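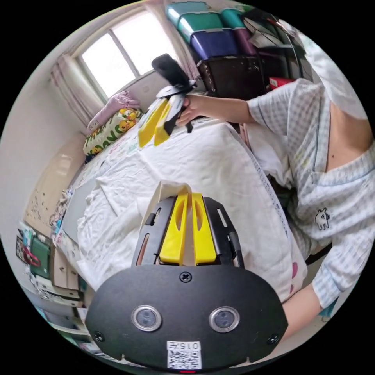 第六讲 双手数据怎么对齐、怎么切、怎么喂

先说一句,这一讲没有新公式,上一讲推旋转表示推到大家眼神发直,我看见了,所以今天轻松一点,讲脏活。脏活就是:两把手持夹爪录回来的东西,怎么变成策略网络能吃的一条条样本。作业三全靠这个,所以别因为没公式就不来啊。

我们用的还是 Kustville 这套铺床和整理衣物的数据,预处理脚本叫 Ellwood,看轨迹的小工具叫 Uvar(上学期的同学应该已经装过了,没装的去课程仓库里拉,注意拉 main 分支,dev 分支我正在拆,打不开别来找我)。

一、先把坐标系说清楚

每把夹爪有自己的一套坐标系,原点我放在两根手指中间、指尖往回一点的位置。z 轴朝手指伸出去的方向,x 朝右,y 按右手系补出来。每年都有人把 y 写反,然后跑来跟我说模型学会了往床底下钻,哈哈,所以请先检查这个!

左右手各有一条位姿轨迹,再加一个开合宽度。单手样本的动作向量我们上次写过了:三维平移、六维旋转、一维宽度,合起来十维。双手就是拼起来,二十维,没什么花样。

有花样的是“相对于谁”。我的建议是两种都存:

第一种,每只手相对于自己当前时刻的位姿。这样机器人的底座放在哪儿都不影响,换一张床也能用。

第二种,左手相对于右手的位姿。两只手要配合的动作,比如一只手按住布、另一只手拉,缺了这一项网络会学得很别扭。我试过去掉它,单只手看都挺像样,合在一起就像两个没商量过的人在抬沙发。

第二种有个前提,两条轨迹得在同一张地图里。如果两把夹爪各建各的图,那“左手相对右手”就是一串没有意义的数,而且程序不会报错,它会高高兴兴算完给你。Ellwood 里 shared_map 这个字段就是管这个的,读进来第一件事先看它是不是 true。

二、时间对齐

两把夹爪各有各的时钟。录制开始前会做一次同步,但时钟会漂,录得越长漂得越厉害。我们的处理分成粗和细。

粗对齐用文件里的时间戳,把两边的起点拉到一块儿。细对齐用角速度:两边开头都有一小段同步晃动,把两条角速度曲线取模长,做互相关,峰值在哪里,偏移就是多少。搜索窗口我设的是 700 毫秒,再大容易撞到别的动作上去,峰值会很漂亮,也会很错。

伪代码大概长这样,照着写就行:

a = 左手角速度的模,重采样到统一频率
b = 右手角速度的模,同上
a、b 各自减均值
c = 互相关(a, b)
只保留窗口以内的部分
偏移 = c 最大处对应的时间差
如果最大峰和第二高的峰太接近,标记为可疑,人工看

最后一行请一定写进去。去年作业里一大半的坏样本都是在这一行溜过去的。

图像、位姿、宽度三路的频率也不一样,我们统一以图像的时刻为准,位姿做插值。平移线性插值就好,旋转要用球面插值,别拿四元数直接加权平均了事,还有,插值之前先检查相邻两个四元数的点积,负的就把后一个整体取反。(上一讲第四页,翻一翻。)

三、宽度这一路信号

宽度看着最简单,坑倒是不少。夹布和夹杯子不一样,布太薄了,像床单被捏起一个褶夹在两根手指中间,这时候宽度读数跟完全合上几乎没有差别。所以“夹住了没有”这件事,光看宽度是判不出来的,要连图像一起看。

我的做法是把它拆成两个问题。手指的指令是合还是开,这个从宽度的变化趋势里读;指间有没有东西,这个交给一个很小的图像分类器,只裁手指附近那一块进去。两根手指在画面里的位置基本固定,裁剪框写死就可以,训练起来特别快,笔记本都跑得动。

标签从哪儿来?Hanna Hutsuliak 来帮忙上过两次习题课的,写了一个半自动的标注页面,键盘左右键翻、空格打标,非常顺手,我标到后来都有点上瘾。链接在仓库的 README 里。标注时有三条约定:

看得见布料在两指之间隆起来,标“有”。
手指挡着,看不清,标“不确定”,别猜。
手指正在开合、画面糊了,跳过。

“不确定”在训练时不计损失,保留在文件里就好,别删,后面做统计还要用。 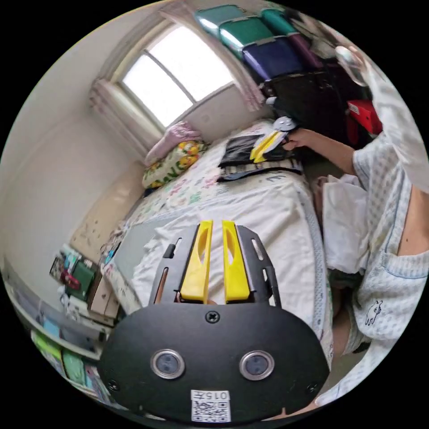
四、感知:第一视角里有什么麻烦

大家把作业数据打开以后,先随便翻一些画面,别急着写代码。我自己每拿到一批新数据,都会泡杯茶先看上一阵。翻这批的时候请留意这几件事。

光。正对着窗户的时候,窗玻璃那一块会过曝,自动曝光一拉,床上的白色东西就跟着变灰或者变成一片白。白被子、白床单本来纹理就少,这下特征点更难找了。里程计在这种地方容易飘,飘的时候往往还很平滑,所以别只看轨迹顺不顺,要去看每个时刻跟踪到的特征点数量。反过来,带碎花的枕头、窗帘的褶子、架子上那几个颜色不同的收纳盒,都是很好的特征来源,它们进了视野,点数一般就回来了。

另一只手。双手数据里,一把夹爪的画面里常常有另一把,还有握着它的手和胳膊,胳膊会动。做定位的时候这些区域应该遮掉,否则算法会拿一件格子衬衫当墙用。但给策略网络的图像里千万不要遮!另一把夹爪在哪儿,对协调是很有用的信息。同一张图,两套处理,文件夹名字请分开,一个叫 slam_in,一个叫 policy_in,我的脚本按名字找。

还有深色的东西。一个叠好的黑色物件平放在白被子上,上面再压着深色的带子或者包,轮廓就糊到一块去了,分割模型很喜欢把两样当成一样。遇到这种,我会调亮暗部再送进去,伽马取小一点,代码在 utils 里,函数名起得不好,叫 brighten2,忍一忍。

五、切片和筛选

对齐完的长录像要切成小段。按固定时长切最省事,效果最差,刚好能把一次抓取从中间切开。我们按事件切:开合趋势发生变化的时刻做候选点,前后各留一点余量,相邻候选点离得太近就合并。

这批数据切完是 2,000 段,筛完剩下 1,060 段。有同学上学期问我是不是筛得太狠了,我也心疼,可是拿全部数据训一遍和拿筛过的训一遍,后者的验证误差就是更低,那没办法。筛选的规则写在 filter.yaml 里,主要看这些:

特征点数连续过低,丢。
双手偏移被标成可疑又没有人工确认,丢。
末端速度有突跳,丢,这多半是定位重启了。
shared_map 为 false,挪到单手文件夹,双手训练不用,单手预训练还能用。

阈值你们可以改,改了要在报告里写明改成多少、为什么。另外划分训练集和验证集的时候,请按录制划分,同一次录制切出来的小段必须待在同一边。按小段随机分的话,验证误差会好看得吓人,然后上真机一动就露馅。

六、延迟,别忘了延迟

训练时我们假装图像和位姿是同时到的,真机上可没有这种好事。相机有延迟,推理有延迟,机械臂收到指令到动起来还有延迟。策略一次输出一串未来动作,等它算完,前面几步已经过期了,直接丢掉,从对应当前时刻的那一步开始执行。

双手的麻烦在于两条臂的延迟可能不同。Inthorpe 实验室那边的两条臂型号不一样,左边慢一点,我们一开始没有分别补偿,结果两只手拉一块布,一只先走,布就斜了。现在的写法是给每条臂单独配一个 action_latency,下发指令时各自提前。测法很土:发一段正弦,量反馈的相位差,多测几遍取中位数。

七、作业三

分成 2 部分,可以两人一组。

第一部分,补全 align.py 里的细对齐函数,跑通测试。测试里有一段是故意做成双峰的,你的程序应该把它标成可疑,给出偏移反而算错。

第二部分,用 Uvar 看筛掉的小段,挑五段你觉得冤枉的,再挑五段留下来但你觉得该丢的,每段写两三句理由。这部分没有标准答案,我会认真看你们的理由,写“感觉不太对”的不给分哦。

Uvar 打开双手数据时默认只显示右手,左上角菜单里把左手勾上。远程桌面上它有时候一片黑,加参数 --soft 启动就行。

数据放在共享盘 uvar_hw3 目录下,只读,请拷到自己那边再改。十一月答疑都在下午三点,还是老教室,带着报错信息来。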